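The Toy Food Problem

It starts with one corn cob. Somebody's aunt brings it over in February, it goes in a tub, and by the time the school year is properly under way there's a pumpkin, a pot, a starfish (why a starfish?) and no lid.

Vasanthi Howlader has been sorting other people's playrooms around Edesside for 9 years and reckons toy food is the worst of it. Worse than bricks. Bricks all go with bricks. Toy food goes with whatever was nearest when mum said pack up.

Her method, such as it is. Tip the lot out on the biggest table in the house. Cloth down first, a plain one or a check, so the small stuff doesn't skid off onto the floor. Box goes at the back, empty, facing you. Then you don't put anything in it for a good 3 minutes. Just look. Kids hate this bit. So do dads. 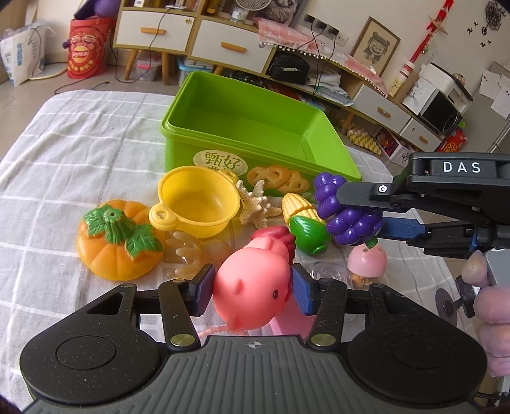

Veg in one spot, she says, and don't get fussy about whether a pumpkin is a veg. Corn, peppers, pumpkin, done. Fruit next to it. Grapes are fruit even when they're purple plastic and harder than a golf ball. Anything you'd cook in stays out until last becuase it takes up the most room and you can fill it with the little bits.

Then the animals. There are always animals. Squeezy ones, sea ones, ones that came off a cake. Sunil Fakir, who runs the toy library at Nandside and lends out 165 sets, gave up on keeping them apart years ago. "If the pig lives in the kitchen, the pig lives in the kitchen. I put it on the card." His cards are worth seeing. Pot, yellow, one. Pig, lives here.
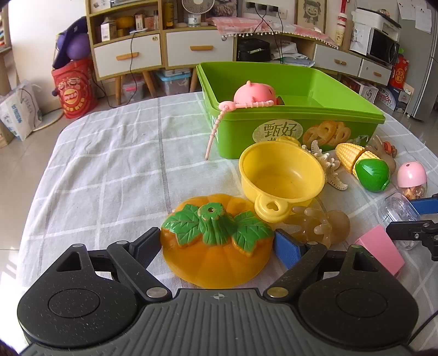
Size of box matters more than people think. Too big and it turns into a dig, everything on the floor before morning tea. Howlader likes one a four-year-old can carry on their own, bright colour, no lid or a lid that's been lost already. About 40 pieces is her limit. Over that, split it and put half up in a cupboard for a month. They come back like new toys.

Fishing rods she can't help with. Anything long hangs over the side and drags three other things out with it. Fakir stands his in an old umbrella stand by the door at Alham Hall, where the library does it's Karunaratne Street pickups, and the kids go straight for them.

Beady, rattly things get a squeeze and a good look before they go back. Any crack at all, bin. Same for teethers once the baby's done with them, or pass them on if they're sound. Warm soapy water for the rest, towel, leave them out overnight. Box goes back on the low shelf in the morning, corn on top.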